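Zadano: a list of what people keep out on the kitchen counter

README, last touched Sep 19, 2025

Hi! Zadano is a plain text list of things that live on kitchen counters, and I mean live there, all the time, as opposed to the stuff that gets hauled out for pancakes and put back. It started because I was moving into a smaller kitchen in Printhorpe and wanted to know what other people leave out and what they shove in a cabinet. I asked a few friends, they asked a few of theirs, and it got bigger than I meant it to (I have still not finished unpacking, by the way).

What's in the folder

There are two files. items.csv is the big one, with 226 rows, one row per thing per kitchen. kitchens.csv is the short one, with a row for each of the 21 kitchens: what the counter is made of, whether there's a backsplash, how many people cook there, and a notes column that I let everybody fill in however they wanted. Some of those notes are one word. Vendula Štefanec's is practically an essay about her bread bin and I wouldn't trim a line of it.

The columns in items.csv

kitchen: a short code. The key is in the other file.
thing: what it is, in everyday words. "Toaster," "cutting board," "canister." No model numbers, please.
kind: appliance, container, board, cloth, tool, food, or other.
look: color and material, if the person could say. "Bamboo" is fine. "Nice" is a thing somebody wrote and I left it in.
spot: back wall, front edge, corner, near the sink, near the stove, or on top of something.
neighbor: whatever it's touching or nearly touching.
used: daily, weekly, rarely, never.
would_move: yes, no, or "where would it go."

So that's eight columns. I had more at one point, including one for price, and Giang Tiêu talked me out of it. Good call. The price column was mostly people guessing.

How the rows got made

Each person walked along their own counter from left to right and wrote down what was there. I asked them not to tidy first. Most of them tidied first. You can sort of tell which ones, because the "other" rows dry up completely and there isn't a stray rubber band or a battery anywhere in the kitchen.

After that I read every row and fixed the spelling, merged things like "chopping board" into "cutting board," and sent questions back where I couldn't work out what something was. If I never got a reply, the row has a question mark in the look column. Please don't clean those out! A question mark means I don't know, and a blank means the person didn't say, and I'd like to keep those apart.

The counter I keep going back to

The kitchen with the code DRU is at Drultorside. It's a good one to open first if you want to see how the columns work, because it has a bit of everything: marble counter, little square tiles behind it, a big bamboo board lying flat, a dark two-slot toaster out toward the front, and then a whole lineup of containers pushed back against the tile. I love a lineup. There's a low pink canister with a red knob on its white lid, and a teal square one with a wooden top, and I've spent more time than I'd like to admit looking for a teal one for myself. 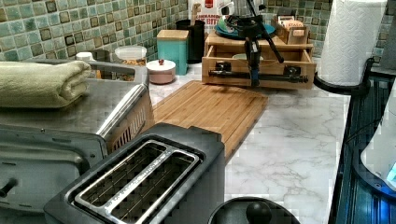
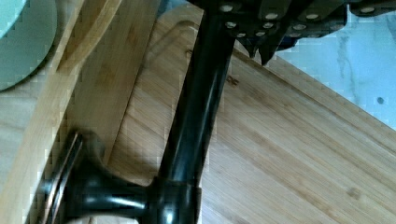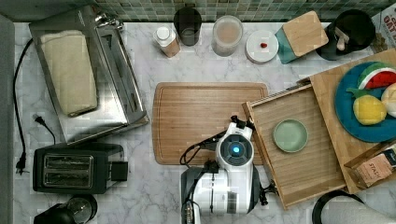
What goes at the back and what goes at the front turned into my favorite part of the whole list. Containers go to the wall nearly everywhere. Appliances are all over the place, partly on account of cords, and a toaster will end up wherever the outlet lets it. Boards were the surprise for me. I'd always kept mine standing up behind the kettle, and a lot of people leave theirs lying flat and treat it as part of the counter. I've switched. It takes up a ridiculous amount of room and I use it way more.

Folded cloths gave me trouble. Is a towel a thing that lives on the counter? Panya Noiphan said no, it's laundry that's passing through. Nantana Hemmin said hers has been in the same place since May and should count as furniture. I went with Nantana, so cloths are in, as long as they were folded or rolled or otherwise looked settled. Dishrags draped over a faucet are out.

Also on the subject of things on top of things: if something sits on an appliance, the spot is "on top of something" and the appliance goes in the neighbor column. Same for a jar on a tray. If it's a tray holding something else holding something else (looking at you, Prapai), just write the one right underneath it.

Things I know are off

"Canister" and "jar" are a mess. I asked people to use "canister" for anything you can't see into and "jar" for glass or clear plastic, and about half did. If it matters to you, check the look column before you trust the word.

Coffee grinders and small blenders get mixed up in at least a few rows. From above they really do look alike, and some people have a gadget that does both jobs. I labeled the ones I could confirm and used "grinder or blender" for the rest.

Cords aren't listed as things. I did try it, early on, and every kitchen turned into a list of cords. If a cord is lying loose and not plugged in you can mention it in the notes, and a few people did.

Food is only in there if it stays out. Cereal boxes, yes. A banana, no, unless it's a bowl that always has bananas in it, in which case put down the bowl.

And the kitchens aren't any kind of fair sample. They're friends, and friends of friends, and people who like talking about their kitchens. No one with a truly bare counter wanted to take part, which makes sense, as they'd have had nothing to write down. So don't use this to say what "people" do. Use it to say what these people do.

Using it

Go ahead and use it for whatever you like. Nantana has been sorting it by the would_move column to plan her shelves. Giang drew a map of every back wall, with a little square for each container, and it's taped up beside my fridge now. If you're just curious, filter for used = never and read down the list with a cup of tea. There's a fondue set in there with "where would it go" next to it and I think about it a lot.

If you share it, please share both files together. The codes don't mean much without kitchens.csv, and the notes are half the fun.

Adding your own kitchen

Yes please! Copy the blank sheet at the bottom of items.csv, pick a code of three letters that isn't taken, and go left to right. Don't tidy. Write what you'd call it if you were asking somebody across the room to pass it to you. If you get stuck on the kind column, leave it empty and I'll fill it in and check with you.

One request for the spot column: if your counter turns a corner, say which side of the corner you mean. The Sitthichai kitchen has two corners and I got it wrong twice before I asked for a sketch.

Still to do

Sort out canister versus jar, properly this time.
Ask Vendula whether the second bread bin is also for bread.
Split "near the sink" into left and right, maybe. Panya wants this a lot more than I do.
Add my own counter, once I can find it under the boxes.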